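KORERO WORKROOMS, FLEMTHORPE
Room and Materials Meeting
Minutes of the meeting held in September 2018

In the chair: Sunita Maurya
Minutes: Emmanuel Khaemba
Also represented: Natance (joint users of the ground floor); Mathebula (supplies)

1. Apologies and previous minutes

There were no apologies. The minutes of the previous meeting were approved with one correction: under item 5, "lower shelf" should read "lower cupboard".

2. Matters arising

2.1 The new blind for the side window had been delivered and fitted. The invoice was passed for payment.

2.2 The key to the long cupboard had not been found. The Chair asked that the lock be changed and that two keys be cut, one to be held at the front office and one in the workroom.

2.3 Natance reported that the noise from the corridor door had been dealt with. The item was closed.

3. Coloured sticks

3.1 The meeting considered the stock of coloured sticks. The supply representative reported that reddish-brown and dark green had become mixed in the cupboard and that orders had been placed twice for one colour while the other ran short.

3.2 It was agreed to order 200 sticks from Mathebula, divided equally between the two colours, and to place no further order until these had been received and checked.

3.3 It was agreed that the two colours would be stored in separate boxes with the colour written on the lid. Sticks that are split or badly chipped are to be set aside at the end of a session and not returned to the box.

3.4 The Chair reminded users that sticks should be collected from the ledge as well as from the floor of the bin before they are put away.

4. The metal bin

4.1 The condition of the grey metal bin was discussed. Rusty brown staining is heavy along the lower part of the far wall. Natance asked whether the bin should be replaced. The Chair's view was that the sloping walls suit the work well and that a bin of the same shape would be hard to find at a reasonable price. 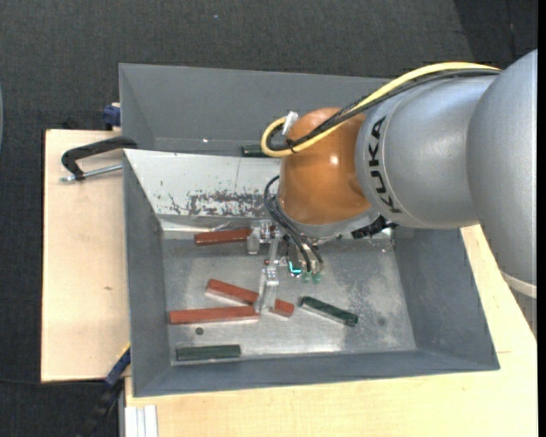

Emmanuel Khaemba
Secretary to the Meeting, Korero Workrooms

4.2 After discussion it was agreed to keep the bin for the present. The stained wall is to be rubbed down and treated, and the floor, which is speckled, is to be wiped with a dry cloth only until advice on a suitable cleaner has been obtained.

4.3 Mathebula offered to supply a price for a replacement bin in case the treatment is not successful. The offer was accepted without commitment.

5. Table and floor space

5.1 The light wooden table under the bin is to stay where it is. A request to move it nearer to the window was not supported, as it would narrow the way through to the long cupboard.

5.2 A felt pad for the underside of the bin was proposed to protect the table top. The Chair agreed to a trial, with the cost to be met from the sundries budget.

5.3 Coats and bags are not to be left on or under the table. Natance undertook to put up a row of 16 hooks in the corridor.

6. End-of-session tidying

6.1 The draft tidying sheet was considered line by line. The wording was approved as follows:

Return all sticks to their boxes by colour.
Wipe the table.
Sweep under the table and along the wall.
Close the cupboard and sign the sheet.

6.2 The sheet will be displayed on the inside of the cupboard door. Sheets are to be kept for three months.

7. Any other business

7.1 Natance asked whether the workroom could be booked for a full day in October. The Chair had no objection provided that the request was made in writing to the front office.

7.2 Mathebula gave notice of a change to its delivery times. Goods will in future arrive in the morning and should be signed for at the side entrance.

8. Actions

S. Maurya: change of cupboard lock; felt pad.
E. Khaemba: order for sticks; labels for boxes; final copy of the tidying sheet; advice on cleaner.
Natance: corridor hooks.
Mathebula: price for replacement bin.

The date of the next meeting will be circulated by the Secretary.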